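Last updated 18th December

# Getting smells and stains out of plastic tableware (and which tricks to skip)

Search for how to clean stained plastic and you get the same page a hundred times over: bicarb, vinegar, lemon, sunshine. I don't trust advice that agrees with itself that much, so I've been trying these on my own cupboard since July. Some work. Several are a waste of vinegar.

## Before you start

Look for a temperature limit on the base. If there isn't one, assume the thing hates boiling water and stick to hot tap water. Cheap cups can go out of shape well before 100 degrees, whatever the seller says about them.

Check for scratches too. Run a fingernail round the inside. If it catches, the stain is probably sitting in the scratch and nothing below will shift all of it. 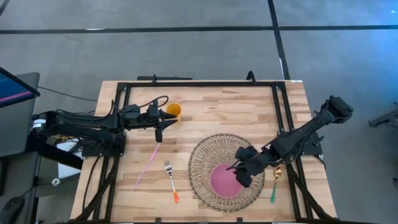 *Yellow-orange cup, slightly see-through.*

## Step 1: Wash it properly

Sounds insulting, I know. But a lot of "stains" are a film of old grease with colour stuck to it. Use washing-up liquid straight on the plastic, no water yet, and rub it round with your fingers. Leave it for a few minutes, then rinse with hot tap water. Do it twice.

If the mark has gone, stop. You don't need the rest of this page.

## Step 2: Bicarb paste

Two spoons of bicarbonate of soda, one of water. Spread it over the mark and leave it overnight. An hour does next to nothing, despite what the quick-tip videos show. Wipe off with a soft cloth. Don't scrub hard, as you'll dull a shiny surface.

Works on: tea, coffee, most of a curry.
Doesn't work on: tomato that has been through a microwave.

## Step 3: Sunlight

I was ready to laugh at this one. Thiện Phùng kept telling me to put my turmeric-yellow tub on the windowsill and I kept ignoring him. Three bright days later the yellow had mostly faded. It seems to suit turmeric in particular. Tomato barely moved, and strongly coloured plastic may fade along with the stain, so don't leave your nice things out for a week.

## Step 4: Smells

Pack the item with scrunched newspaper, put the lid on if it has one, leave it two nights. Dull, but it beat everything else I tried on onion. Coffee grounds just made the tub smell of onion and coffee. 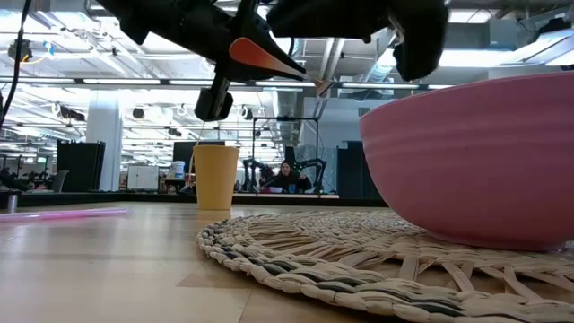
*Pink bowl on a woven mat, yellow cup behind.*

## What I'd skip

- **Vinegar and bicarb together.** They fizz and mostly cancel each other out. You are cleaning with salty water.
- **Gukinon tablets.** A tube costs more than a new bowl and I couldn't tell the treated half from the other half. Jericho Tolentino swears by them, but he also washes up straight after dinner.
- **Bleach on anything you eat from.** Too easy to get the strength wrong.
- **The Davero "stain eraser" sponge.** It's an abrasive. It takes off the stain by taking off the surface, and the next stain goes in deeper. The listing had 2,817 reviews when I looked and I'd love to know how many were written after the second month.

## If it still smells

Bin it or keep screws in it. I have a Clorkgate tub from 56 washes ago (yes, I kept a tally on the lid) that has never lost its garlic and now holds picture hooks.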